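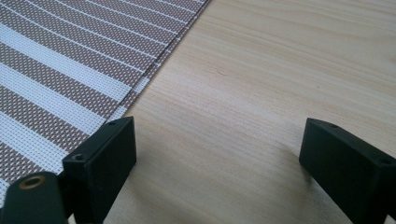

**Handling Rules Working Group, minutes**
March, 9:30 a.m., upstairs room at Dedmont

Present: Yamuna Naidu (chair), Ferdinand Ammann (minutes), two from the Pelletier site, one from Gila by phone
Apologies: the Clundudia office

**1. Last meeting's minutes**

Accepted with one fix. Item 4 said the group "agreed" on the wording for finger pads. Yamuna pointed out that we ran out of time and went home. Changed to "discussed."

**2. Draft rule 3: clear the table before recording**

The draft says every session starts with a bare table. Pelletier asked who this helps. Their people record table setting with the hand-held grippers, and a placemat lying flat on the wood is part of the job. Under the draft as written they would break the rule in every session they run.

Yamuna said the rule was copied from the bench sheet for the fixed arms, where stray items can get dragged. She doubts anyone asked whether it fit hand-held work. Ferdinand (me) wrote it and did not ask.

Gila wanted to keep something. Their worry is clutter that has nothing to do with the task, such as phones and cups. Pelletier said fine, but then say that.

New wording: "Before recording, take away anything the task sheet does not list." Agreed, Gila less keen than the rest.

**3. Draft rule 5: open fingers at the start**

Each recording is to begin with the fingers fully open and touching nothing. No objection to the idea. The draft adds "hold for 1000 ms," and Pelletier asked how a person is meant to judge that by hand. Gila uses 500 and has had no complaints, though Yamuna noted that no one at Gila has been asked to complain either.

We do not know that either number does anything. The hold is supposed to give the software a clean starting point. No one in the room could say how long it needs, or point to a test. Yamuna will not sign a number that was picked because it is round.

Number taken out for now. Rule reads "begin with fingers open and still." To come back when somebody has compared the two.

**4. Draft rule 6: thin and flat items**

Long talk. The draft bans picking up cloth, mats and paper by the edge until a "safe method" is approved. There is no safe method in the document and no one has been named to write one, so in practice this is a ban with no end.

Pelletier's view is that flat items are the hard part and the reason the work is worth doing. If we only record blocks and mugs we will get a very tidy set of blocks and mugs.

Gila's view is that people press the finger tips down to get under an edge and this marks tables and wears the tips. Asked how many tables, Gila said they would have to check. Yamuna asked that it be checked before it is used as a reason again.

Left open. Ban is struck from the draft. In its place: "Do not lean weight on the fingers." Pelletier says this is obvious. It stays in anyway.

**5. Checklists**

Clundudia sent a note proposing a signed checklist for each recording. Pelletier brought theirs from last month: 167 sheets, all boxes ticked, all in the same pen. Yamuna said that either the site is perfect or people tick the sheet at the end of the day. Pelletier did not claim to be perfect.

Several of the boxes can't be answered as written. "Gripper in good condition" does not say what bad condition looks like. "Area suitable" could mean anything. I suggested asking for a loose screw check by hand and a wipe of the lens, both of which a person can do and know they have done.

Per-recording checklist turned down. One short sheet per shift on trial at Pelletier only. If the sheets come back all ticked in one pen again we drop it.

**6. Calling it a standard**

The cover page says "Clundudia Standard for Hand-Held Recording." Yamuna objects to the word. Three sites looked at it and one of those looked at it on the phone. She would accept "house rules." Gila said customers like to see "standard." Yamuna said that was her objection.

Cover to say "Working rules, draft." I will also take out the line claiming that following the rules cuts bad recordings by 80 percent, as I could not find where it came from and neither could Clundudia when I called.

**7. Actions**

- Ferdinand: redraft rules 3, 5 and 6 and the cover page, send round
- Gila: find out how many tables were marked, and by what
- Pelletier: shift sheet trial, bring the sheets
- Pelletier and Gila: same task with each hold time, and with no hold
- Yamuna: tell Clundudia about item 5 before they read it here

**8. Any other business**

Gila asked if the rules will apply to visitors. No answer. Put on the list for next time.

Closed 11:10. Next meeting in April, same room unless the heating is still off.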